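Re: [home-robots] Are we there yet with chores?
From: Adaeze Etim
September 2018

Shehu wrote:
> I've followed this list since July and still can't tell whether any
> of it helps at home. My dishwasher does the hard part already.
> Can a machine put the shopping away yet, yes or no?

Not yet, but I'm more cheerful about it than you are! Putting drinks in the fridge sounds like nothing, and it's a lovely test. You've got a drawer to deal with, a smooth round can to hold, and then a choice about where to let go. A hand with five fingers can get round a can in a way the old two-jaw grippers never managed to my liking.

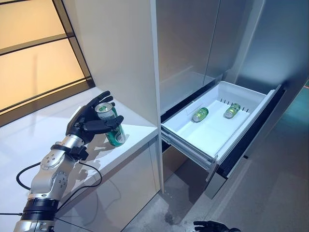

What I'd want before I called it a chore done is the boring stuff. Our own tally at Plelley stands at 276 clean placements out of 500 tries, and a toddler would beat that — though the toddler would also shake the cans. Shiny surfaces bother our cameras a good deal, and we lose far more tries on the grasp than on the letting go.

The other thing I keep going on about is the view from the wrist. Once the fingers close, a head camera often can't see what they're holding, so a second one down by the thumb is worth having, even if the thumb takes up half of it. 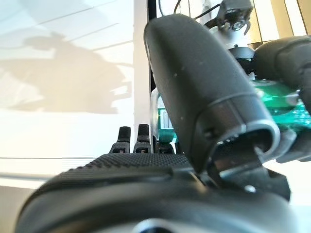
Wrist view: thumb in front, something green and glossy between the fingers.

Does anyone on the Kovum side have numbers for soft packets? Salad bags are next for us and I'm dreading them slightly.

Adaeze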